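Clean Examples

1. Counting

I was hired by Plakomari to say whether things had gone well. That was the whole job. Other people moved the robot's hands, and I sat at a desk behind a partition, watched the recordings, and marked each one good or bad. The good ones went to Phí, which was what we called the system that was supposed to learn from them. The bad ones went into a folder that I never saw anyone open.

The contract was with Nusard, and it asked for 200 clean examples of the shoe job. Shoe off the table, shoe into the tray, hand away. When I started, the wall chart said 175, and Vinzenz Ortner told me I had joined at the easy end.

"You'll be bored by lunch," he said.

I have been told that at several jobs and it has usually been meant as a warning to keep quiet. I asked him what clean meant.

"The shoe's in the tray."

"However it got there?"

"It's in the tray," he said, and went to find his coffee.

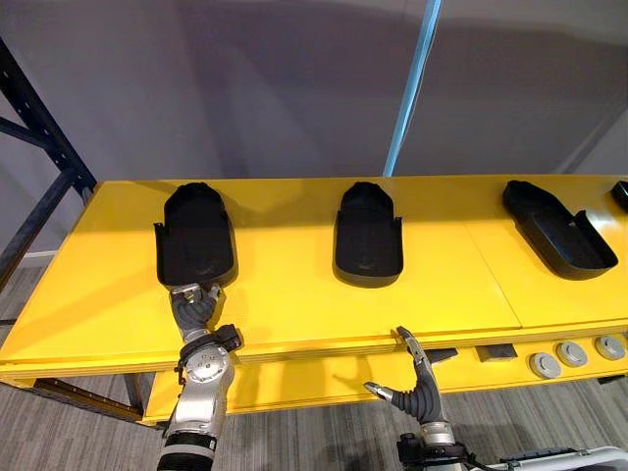
So I began at the beginning. He hadn't asked me to. He wanted me on the new recordings, twenty-five of them, done and signed. But I don't like putting my name at the bottom of a column when I haven't read the top of it, and the old recordings were sitting right there on the drive with somebody else's check marks on them.

The first dozen were dull and fine. In the thirteenth, the left hand went for the shoe, missed, waited, went again, missed again, and then nudged it along the table until it tipped into the tray on its side. Check mark. In the nineteenth, the recording started with the shoe already in the tray. The hand came over, patted it, and left. Check mark.

I watched that one four times. It was a very confident pat.

By the end of the afternoon I had a sheet of paper with a list of numbers on it, and the list was longer than I would have liked. I asked Mina, who ran the hands, whether she remembered any of them. She was sitting on the edge of the platform with the gloves off, rubbing her thumbs.

"You mean the pat?" she said. "That was me. I was told we were two short that day."

"Short of what?"

"Of whatever the number was. There's always a number." She flexed her fingers. "It's harder than it looks, you know. You can't feel the shoe. You see it, and you close your hand, and you hope."

I said it didn't look easy.

"Then you're the first one in here who thinks so."

She showed me what she meant. She put the gloves back on and did one badly, on purpose, and then one well, and from where I stood I'm not sure I could have told you which was which until the shoe came down. That bothered me more than the pat did. If I couldn't tell from across the room, what exactly was Phí getting out of it?

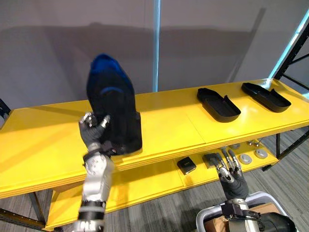 Why would anyone keep an example in which the shoe goes down in the wrong place?

A learning system can make use of a mistake as long as the recording is marked as one. If it is marked as a success, the system has been shown that the wrong place is a fine place to put a shoe, and it may well put one there.

I wrote that question and that answer myself, on my second evening, for a page of notes I meant to leave on Vinzenz's desk. There were more of them. I had one about the pat. I had one about what to do when the hand stops in midair for so long that you start to wonder if the power went out. They looked very sensible at my kitchen table and rather sour under the office lights, and I carried them around in my bag for a day before I gave them to him.

He read them standing up.

"You want me to call Daretham," he said, "and tell them the number went down."

Daretham was where Nusard had its main office. I had never been there. In the way people said the name at Plakomari, it sounded less like a town than like a kind of weather.

"I want the number to be the number," I said.

"How far down?"

I told him. He sat. He asked to see the list, and then he asked to see the recordings, and we went through them together with the blinds shut. I will say this for him, he didn't argue with a single one until we got to the slow ones. There were a lot of slow ones. The hand would drift toward the shoe and stop, and drift, and stop, and in the end it would get there.

"These are good," he said.

"They're terrible."

"They're terrible, but they're good. She gets it in. Look, she gets it in every time."

"And when Phí does it that way? It'll stand there thinking about every shoe it ever meets."

"You don't know that."

I didn't, which was annoying. It was possible that all the dithering would wash out in the training, the way Vinzenz said it would. It was also possible that he said so because the slow ones made up a good part of the pile. He had no more idea than I did. We were two people in a dark room guessing what a machine would make of a woman with sore thumbs, and he was the one who got to guess out loud to the customer.

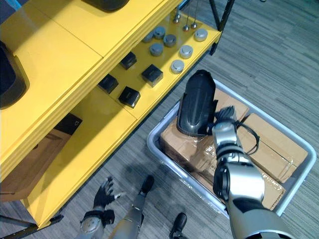 2. What Phí Did

They tried it in July, before anyone had settled the question of the list. A man from Nusard drove over and stood with his arms folded. Mina took her gloves off and put them on a chair where everyone could see them, so there would be no doubt about who was doing what.

Phí started well. I want to be fair about it. The hand came up and went to the shoe with no fuss at all, took hold of it, and carried it across and set it down in the tray, heel where the heel should be. The man from Nusard unfolded his arms. Vinzenz looked at me, and I looked at the shoe.

Then they put out another one and Phí did the second thing it had learned. It reached about halfway and stopped.

We waited. It is a peculiar thing to wait for a machine to make up its mind when you suspect it has simply been taught that this is the part where you wait. I had seen that exact pause so often that I knew when it would end. I counted under my breath and came out right. The hand went on, took the shoe, and delivered it.

"Is it thinking?" the man from Nusard asked.

"It's being careful," said Vinzenz.

Mina made a small noise and turned it into a cough.

They ran it again. This time Phí finished, drew back, and then came over the tray once more and patted the shoe. It was a firm, friendly pat. The man from Nusard wrote something down.

"What's that for?" he asked.

"Seating it," said Vinzenz. "Making sure it's down."

I have thought since that if he had paused before he said it, I might have spoken up. He didn't pause. He had the answer ready, and it was a perfectly good answer, and for all I know a shoe does sit better for being patted. The man from Nusard nodded and said he liked that. He said it showed attention to detail, and he asked whether we could get more of it.

Afterward Vinzenz came around the partition with my page of notes in his hand. He had folded it very small.

"They want another set," he said. "With the pat."

"On purpose this time?"

"On purpose."

"And the list?"

He put the page down on my desk and smoothed it out with the side of his hand. He had written on it in pencil, next to my numbers. Beside most of the slow ones he had put a question mark. Beside the pat he had put a check.

"Take out the ones where she misses," he said. "I'll make the call. The slow ones we leave until somebody can show me they hurt."

"Who's going to show you that?"

"You seem to have time."

It was more than I had expected, and I was suspicious of it for that reason. I went back to the drive and began moving files. Out on the floor Mina had her gloves on again. I could hear her telling someone that if they wanted the pat, they were going to have to decide which hand.
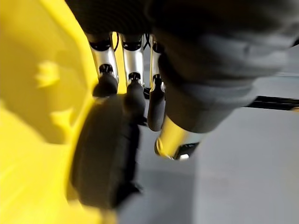 The hand at close quarters, with yellow all down the left side.

I moved every miss into the bad folder before I went home, and because I was curious I looked at when the folder had last been opened by anyone besides me. The date was the day it was made. I started a new file, called it "slow," and wrote down the number of the first recording where she stops, and how long she stops for.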